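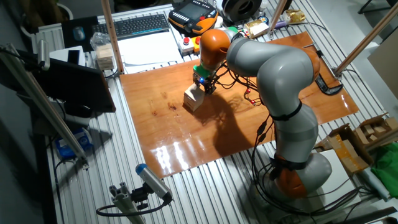

Search this site Enter keyword Go

Jonanbridge workshop to refinish play boards from Fistetside schools

October 24, 2020

11 comments Share

A Jonanbridge woodworking firm will take back and refinish the varnished building boards it has supplied to schools in Fistetside, after teachers said the older ones had become scratched and hard to wipe clean.

Undonau, which makes wooden blocks and the large flat boards they are stacked on, said it would collect the first batch before the winter break. Schools will not be charged for the work or for transport. Boards that are cracked or badly warped will be replaced with new ones.

The offer covers every board sold under the Idahosa name, the firm's range for kindergartens and lower grades. Undonau said 2,640 of them are in use in Fistetside and the towns nearby. It expects about 2,000 to need work of some kind. The rest were bought recently enough that a wash and a light polish should do.

An Idahosa set has a rectangular board, a supply of plain light-colored blocks and a cloth bag to keep them in. The board goes on a table or on the floor and gives children a smooth, level place to build. The blocks carry no paint or lettering. Only the board is varnished.

That finish is where most of the complaints have come from. Children slide the blocks as often as they lift them, and grit caught underneath leaves fine lines in the varnish. Glue, tape and snack crumbs do the rest. Several schools told the firm they had tried household polish, which made the boards slippery and left a film that showed up badly under ceiling lights.

Glare has been a separate complaint. A high-gloss varnish throws back a strong reflection from a window or a lamp, and one school said its younger children kept moving their towers to the dull corner of the board to get away from it. 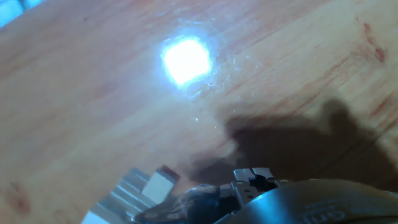
Scratches that stay in the varnish can be sanded out without touching the wood, the firm said. The board is cleaned with warm soapy water, left to dry overnight and then rubbed down by hand along the grain. Two thin coats go on after that, with another light sanding between them. Deeper marks that reach the wood are filled only if they have a rough edge. Knots and streaks in the grain are left as they are.

Schools will be able to choose between the original gloss and a new satin finish. Satin reflects less light and hides small marks better, but it shows greasy fingerprints sooner. Undonau said most of the schools it had spoken to so far were leaning toward satin for classrooms with big windows and gloss everywhere else.

The blocks are part of the offer too. Each one will be checked for splinters and crushed corners. Those that can be saved will have their edges eased with fine sandpaper, and the others will be swapped for new blocks of the same size. The firm asked schools to send back all the blocks they can find, including damaged ones, so that the sets can be made up again properly.

Work on a trial group of 11 boards was finished in July. They went back to two Fistetside schools at the start of the school year and have been used daily. Undonau said it changed one step as a result: the underside of each board now gets a coat of varnish as well, to keep it from taking up damp when it is stored on a cold floor.

Each school will be without its boards for up to three weeks. Loan boards are available on request, though the firm said it has a limited supply and will give them first to schools that have only one set.

For schools that would prefer to look after their boards themselves, the workshop has put together a one-page care sheet. It advises wiping the surface with a damp cloth at the end of the day and brushing off sand or grit before building starts. Scouring pads, bleach and spray polish should be kept away from the varnish. Boards are best stored flat - leaning them against a wall for months is the usual cause of warping.

Families who bought an Idahosa set for home can also have it refinished, but they will have to bring it to the Jonanbridge workshop and pay for materials. Those orders will be taken once the school boards are done, probably in the spring.

Schools wanting a place in the first collection should send the workshop the number of boards they have, their choice of finish and the best time of day for a pickup. The collection van will start with schools on the river side of Fistetside and work its way back toward Jonanbridge.

Shares 3,109
Comments 11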